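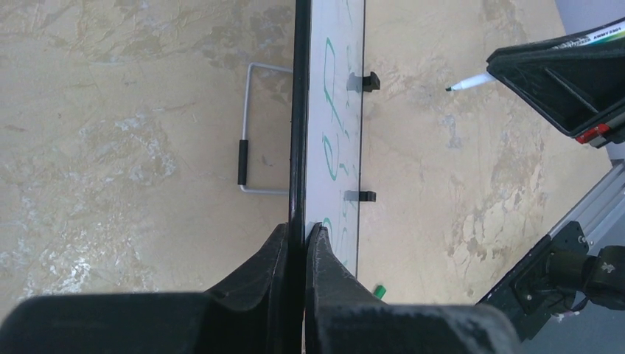
Equipment plan and budget, two-arm table rig
Medthorpe, Mar 31, 2025

Our project needs two arms that can share a job: one holds a small whiteboard by its edge, the other handles the marker. This part of the report covers what we bought and what we still need.

We compared 5 suppliers and asked each for a price on a matched pair. Brillska was dearer than Gruker but sold spare fingers separately, so we chose Brillska. Delivery took 17 days. The wrist cameras came from Ung and were ordered on their own.

Fingers are our main running cost. We budgeted for 2 spare sets per arm, and the scuffing on the ones in use suggests we should keep that line. Whiteboards and markers are cheap – we put them under consumables. Boards with a fold-out wire stand cost a little more, but we wanted the stand as a second thing to grip.

We forgot to budget for cables and table clamps. These used up more than 16 per cent of the reserve.

Still to order before August:
Spare motor for one joint
Second power supply
Green and black markers
Board cleaner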